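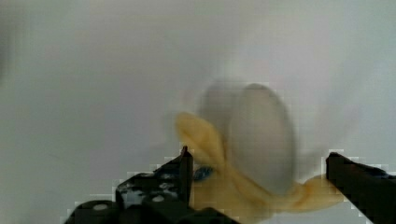
Pistwood Kitchen Things

Pistwood is a collection of short recordings of everyday kitchen bits and pieces: plates, mugs, bowls, cups, bottles and lots of fruit. It holds 3407 clips, sorted into 559 table layouts, and we had a wonderful time setting them out!

What is on the table

The fruit is the best part. Bananas get a group of their own (folder "banana") as a peel changes shape every time it is moved, and the flaps fold over in ways we could never have planned. Round fruit rolls, bowls hide things, and mugs have handles that can point anywhere — all of it lovely, untidy stuff.
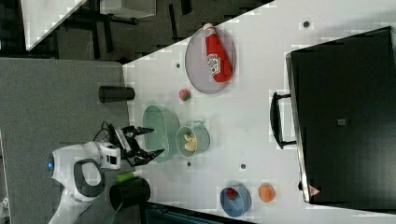 Tabletop layout with colander, mug, plate and ketchup bottle.

Layouts are meant to look like a table halfway through being cleared. Cups may lie on their sides, and small items may sit inside larger ones. Please keep these when you filter; they are not mistakes.

Folders

banana: peeled, part peeled and whole
crockery: plates, bowls and mugs
mixed: everything together, 200 layouts

Known gaps

Hardly any cutlery, and no glassware yet. Some clips are blurred where things move quickly. Labels use British names, so look for "colander" and "tea towel".

Changes

Version 6, March 1, 2022: mixed folder added, mug labels corrected.

Questions and odd finds go to Natnael Negussie — new layout ideas are very welcome too!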